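Week 2 notes – pattern and repeat in domestic interiors. Read before seminar, bring the Lilline handout.

**Repeat types**

- straight match – motif lines up across the drop
- half drop – moves down half a repeat on next strip, more waste
- random/free match – stripes, plain textures

Repeat length matters for cost. Vunden sheet: 780 mm repeat, 31 strips. Work out the waste, show your steps.
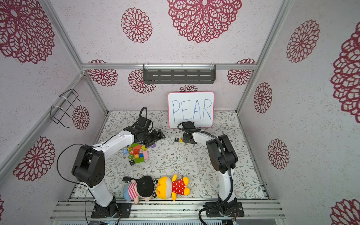

**Scale**

Big motif in small room = feels closer, busier. Not always bad. Peltavthorpe hallway is the one to argue about in the essay. Small trailing patterns read as texture from a distance, so they get used underfoot or on soft furnishings.

Ground color: pale ground + one dark color is cheap to print, fewer screens. Karam pattern book p. 231, look at the border papers too. 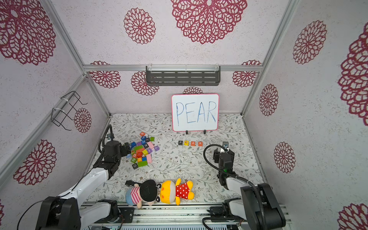

**Mixing patterns**

Old rule – vary the scale, keep one color in common. Plenty of rooms in the Peltavthorpe survey ignore it. Why? Fashion, money, leftover rolls. Dont just write "taste".

Terms to know: ground, motif, drop, selvage, colorway, medallion.

Essay plans due in May, one page max. Refernces on a seperate sheet.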